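Divided trays for small packets

A tray split into small square compartments suits anything sold in little packets: snacks, seeds, sachets, spare fuses. Measure the longest packet before choosing a grid. 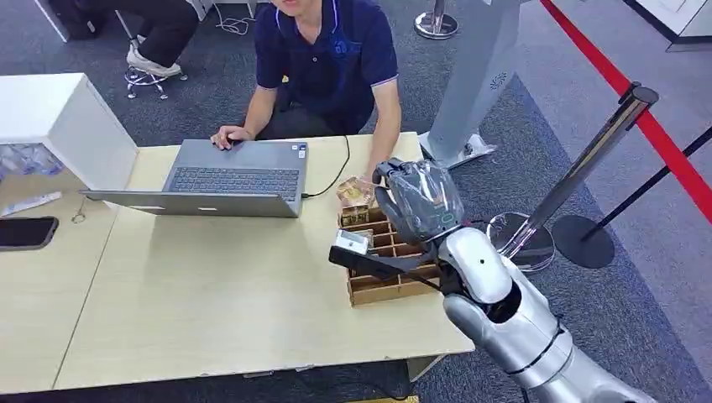
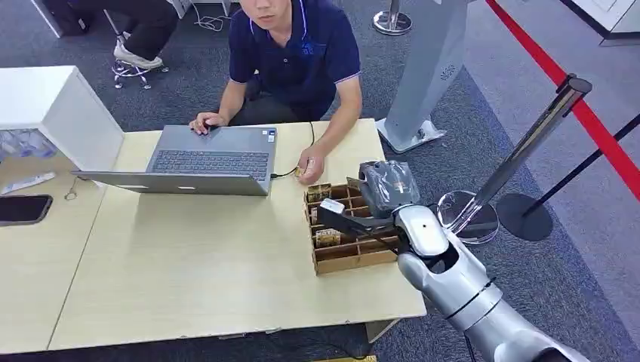
Compartment width decides whether a packet stands or falls over. A packet should go in with two fingers and stay upright. Crumpled ones, like the gold-and-brown snack package standing in a rear cell in the first picture, take up more width — flatten them first. Tall packets go at the back, flat ones at the front. Wipe the cells out every 28 days.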